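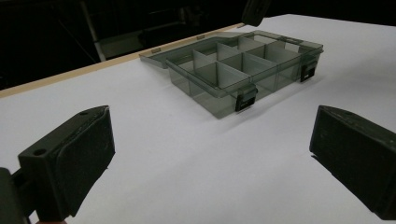 Compartment box with clear dividers, open on a white surface.

Sorting small screws and fixings

Mixed fixings are slow to use and easy to get wrong. The method below suits a home workshop with up to 65 types of screw, nut and washer.

1. Tip out one tub at a time on to a pale surface. Remove bent, rusted or stripped items before any sorting.

2. Separate by thread first. Metric machine screws, wood screws and self-tappers go in different piles. Check doubtful threads with a gauge or a known nut.

3. Measure the diameter across the thread, then the length. Countersunk screws are measured over the full length, pan heads from under the head.

4. Give each size its own compartment. Fill to two thirds at most - fuller pockets spill into their neighbours when the box is moved.

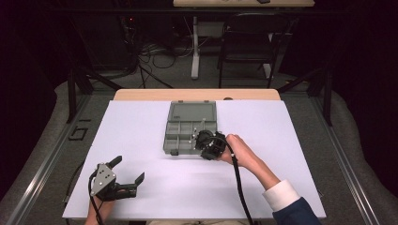 5. Keep washers and nuts next to the screws they fit. An M6 row, for instance, runs screws, plain washers, spring washers, nuts.

6. Label the lid and the front edge. The Demside workshop list uses a letter for the box and a number for the pocket, so B6 is always the same item.

7. Enter the codes in a sheet with size, finish and supplier. Set a reorder level for the sizes used most.

Stainless and zinc-plated screws should be stored apart. Brass needs its own box.

Recheck the labels each November and after any large job.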